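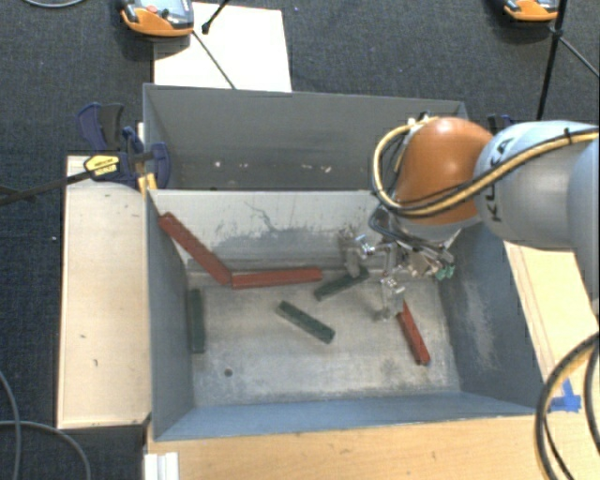
How often does a painted metal parts bin need to be repainted?

Repaint when bare metal shows on a wall or when a scratch has started to rust. A bin floor that has worn down to clean metal can stay bare if it is dry and smooth, and it should be checked whenever the bin is emptied.

Cleaning and Touching Up Metal Bins for Bar-Shaped Parts

Posted 26 Oct 2025 by Emiliano Núñez, Priltham workshop notes

These instructions cover open-top metal bins with painted walls, used for short colored bars and similar loose pieces. They apply to single bins and to bins set back to back. Plastic totes and galvanized tubs need different products and are not covered.

Wear falls mostly on the floor and on the lower part of the walls, where bars slide and land on their ends. Wear near the top edge is usually scratching from parts leaning against the wall. The two are treated differently, so inspect before buying anything.

What you need

Mild dish soap and warm water
A plastic scraper
Lint-free rags
White vinegar
Denatured alcohol
Abrasive paper in 200 grit, plus a finer grade for feathering
Metal primer compatible with the topcoat
Enamel in the wall color
A small brush and a foam roller
Masking tape
Nitrile gloves and safety glasses

Work outdoors or with the doors open. Denatured alcohol and most enamels give off flammable vapor. Keep both away from heaters and running motors.

1. Empty the bin

Take out the bars by hand and set them on a padded surface. Do not tip the bin. Bars that slide out together chip each other at the corners, and the chips end up back in the bin as grit.

Separate the bars by color if they go back into use by color. Check the ends for burrs. A burred bar will cut a new line into fresh paint the first time it slides down a wall. Knock burrs off metal bars with a fine file. Trim plastic bars with a deburring blade and wipe off the shavings.

If the bin is fixed to a bench or to a second bin, leave it in place for cleaning. Separate the two only if paint is needed on the outside faces.

2. Clean the walls and floor

Vacuum loose debris first. Pay attention to the foot of each wall and to any hole in the floor. Holes collect grit around the edge, and a wet rag will spread it.

Wash with soap and warm water, working from the top edge down. Lift stuck residue with the plastic scraper held flat. Rinse with a clean damp rag and dry at once.

Whitish stains on a bare floor may be mineral residue, dried cleaner or light oxidation. Test a small patch with vinegar diluted one to one with water. Leave it for two minutes, wipe, and rinse. If the stain clears, treat the rest the same way. If it stays, move on to abrasive paper in step 4. Do not leave vinegar standing on bare steel.

3. Sort the marks

A cloudy, pale area on a painted wall is often surface abrasion with the paint still intact. Rub it with a rag and alcohol. If no metal color appears, it can be left alone.

A dark line may be a scratch or material rubbed off a part. Run a fingernail across it. If the nail catches, it is a scratch and should be filled with paint. If the nail passes over it, try alcohol again.

A crooked thin line that catches the nail and continues over an edge may be a crack in the paint film. Sand back until the paint on both sides holds firmly. Painting over it will only hide it for a short time.

Orange or brown spots are rust on steel bins and must be removed completely before priming.

Mark the areas to be repaired with small pieces of tape. After sanding dust settles on everything, they are hard to find.

4. Sand

Use the 200 grit on bare or rusty areas until the metal is an even color. Switch to the finer paper and feather the paint at the border until you cannot feel a step. Sand in straight strokes along the wall.

If the age or make of the paint is unknown, test it for lead before sanding. Do not dry sand paint that tests positive.

On the floor, only remove high spots and rust. A full sanding of the floor gives no benefit if it will stay bare.

Vacuum again, wipe with alcohol, and let it evaporate. Do not touch the cleaned metal with bare hands.

5. Prime and paint

Mask the floor along the foot of each wall, and cover any hole from the underside. Brush a thin coat of primer over bare metal only. Follow the drying time on the can, which depends on the product and on the temperature of the room.

Apply the enamel in two thin coats. Use the brush in corners and the roller on flat areas. One thick coat stays soft underneath and marks as soon as a bar leans on it.

Matching an old wall color is difficult. The walls of one bin can look like different blues and grays depending on wear and light, so compare the sample against an unworn spot under the lighting where the bin will be used. For our own bins Yamila Acuña mixed Nolar 682 with a little Nolar 700 and painted whole walls, corner to corner. A spot repair in the same mix was still visible after it cured.

6. Cure and refill

Dry to the touch is not cured. Leave the bin empty for the full cure time given by the manufacturer. Our enamel is rated at 16 days. We cut that short in June and had to redo the rear wall of one bin, where the bars had stuck and pulled the paint off in strips.

Place the bars flat on the floor when refilling. Bars leaning in the corners put their whole weight on one edge against the wall. Some leaning is normal once the bin is in use and does not call for any correction.

Routine care

Vacuum the bin each time it is emptied. Wipe the walls with a dry rag. Keep a small jar of the mixed enamel, labeled with the mix and the bin it belongs to, for touching up scratches.

A thin liner will protect the floor, but it changes how parts slide and can cover a drain hole. Cut the liner to clear any hole, and check under it for trapped moisture.

Corrections to this page go to Brenda Montecinos at the Priltham front desk.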